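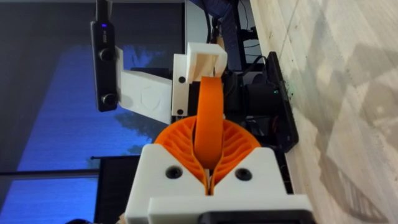 Clearing the table

1 October 2022

Saturday, so I finally sorted the stuff on the long table. It all came over from the Callitden place in September and never got put away.
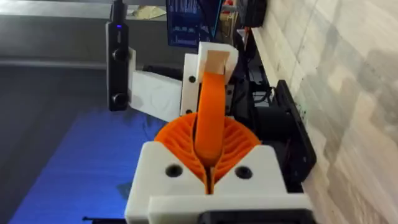 Close up, orange on white.

The row at the back stays — tape, teal pouch, the cup with the orange rim. I use those most days.

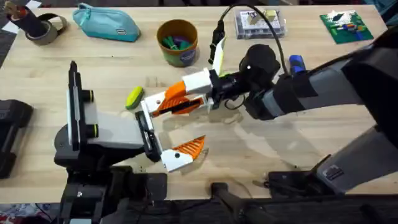 Sponge in the middle, tape and pouch at the back.

The sponge needs a dish. I like the light wood and want it kept clean.

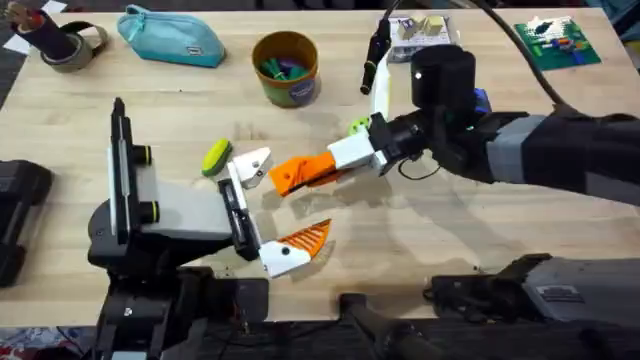 Still to do

Find a box for the little green ball. Order 2 more rolls of tape.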